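Roltico Teach Station

Remote control and hand guiding for two-arm mobile robots

Item 519
Maker: Barnitz
Status: in stock, ships in 8 working days

Overview

The Roltico Teach Station is a set of equipment for showing a task to a robot. One operator sits at the desk, holds two handles, and moves them as he or she wants the robot to move its arms. The robot follows. Every motion is saved together with the view from the robot's head, so that the same demonstration can be used later for training or for replay.

The station works in the same way with a real robot and with a simulated one. We recommend that new operators begin in simulation. The Morsy room pack is included for this purpose, and it contains furnished home interiors with doors, cabinets, tables and small objects to reach for. A wrong movement in simulation costs only the time to press Reset.

What is in the box

Two hand controllers, left and right, with trigger for the gripper
One desk stand with clamp, for tables up to 90 mm thick
One foot pedal (start and stop of recording)
One control unit with power supply
Cables, two lengths
Teach Station software with Morsy room pack
Printed quick guide

A computer and a display are not included. Please see Requirements before you order.

Two ways of teaching

Remote control. The operator works from the desk. The trigger closes the gripper in proportion to the pressure of the finger, so a half-open grip is possible. The thumb stick on the left handle drives the base, and the thumb stick on the right handle moves the head. When the pedal is released, the arms hold their last position.

Hand guiding. On a real robot with compliant arms, you can take the wrist in your hand and lead it along the path. The software records the joint positions in the same file format as remote control, and both kinds of demonstration may be mixed in one project. Hand guiding is not available in simulation.

Many of our customers use hand guiding for the approach to a handle or a drawer, and remote control for all the rest. It is also possible to guide one arm by hand while the other one is held still.

Recording and review

A recording begins with the first press of the pedal and ends with the second. After this the software asks you to keep or discard it. Kept recordings appear in the list on the left side of the window, where you can rename them, cut the beginning and the end, and mark them as good or poor.

In review you may watch the recording from the head view, from the wrist view, or from a free camera (simulation only). The head view shows exactly what the operator saw, including strong tilt when the head was turned during the motion. If you prefer a level horizon, switch on Level View in the settings. It changes only the display and the saved data stay the same.

Technical data

Refresh rate of hand controllers: 90 Hz
Battery life of hand controllers: 8 hours
Maximum length of one recording: 20 minutes
Grippers supported: parallel-jaw, two fingers
Arms supported: one or two
Export: joint positions, gripper opening, base motion, video

Requirements

The control unit connects to the computer by network cable. Wireless connection is possible but we do not advise it for real robots, as a short interruption will stop the arms. For simulation you need a computer with a separate graphics card. Your robot must accept position commands from outside. If you are not sure about this, write to us with the type of the controller and we will check it for you.

Safety

Keep the emergency stop of the robot within reach of a second person during all remote work. Do not enter the reach of the arms while the pedal is pressed. For hand guiding, set the speed limit first and then release the brakes, in this order.

Training

A one-day introduction can be ordered together with the station. It is held by Hajar Mansour at our Hurnlow demonstration room or through video call. Participants practice moving through a room, bringing both grippers to a piece of furniture, and recording a clean demonstration. The next group course at Hurnlow takes place in May.

Accessories

Spare hand controller, left or right
Second foot pedal
Long cable set
Additional operator license for the software

Support

Software updates are free of charge for the life of the product. Spare parts are kept in stock at Barnitz. For questions before purchase, please use the contact form and mention the item number.

Page last changed: 2023-10-03

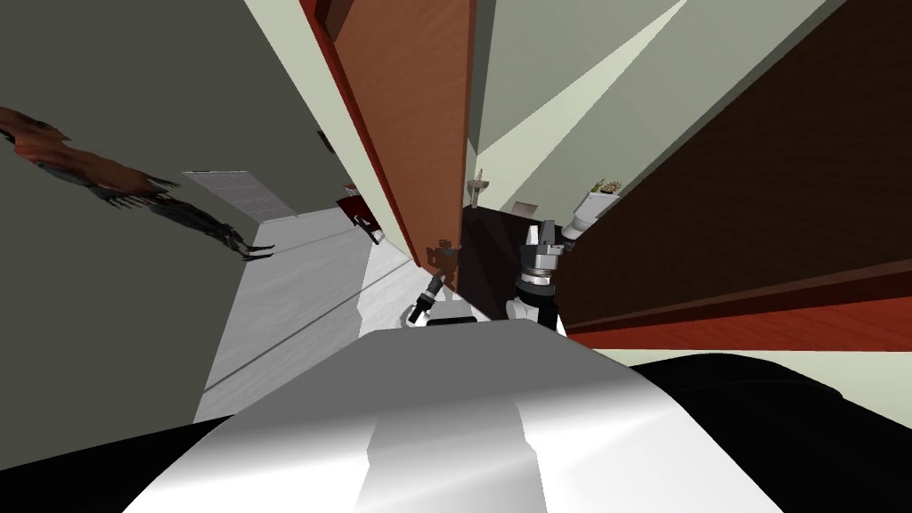

Simulated home interior seen from the robot, with the left arm reaching forward and the right gripper open.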